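News > Robotics > Kits and Add-ons

Small workshops and school labs have a new gripper kit to try. Wulel, from the Siretside firm Nishad, went on sale in August at $1,795, and it's a lot of fun to use! The box holds a two-finger gripper, a wrist camera and 3 practice routines for tabletop pickups. Setup took us one morning, coffee included, and the wrist view makes lining up on a cup so much easier than guessing from across the bench. 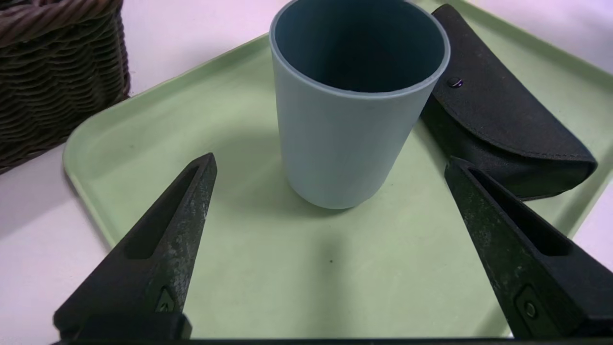
One reader in Ploltside, already a month in with the kit, wrote to us that the cup routine is the best place to start, and that soft items like pouches need a slower approach speed than the manual suggests. We'd go along with that (our first tries were far too quick).

Nishad rates the gripper for loads up to 700 grams. Spare fingers are sold separately, and the first batch is limited to 300 kits, with a second planned once those have shipped.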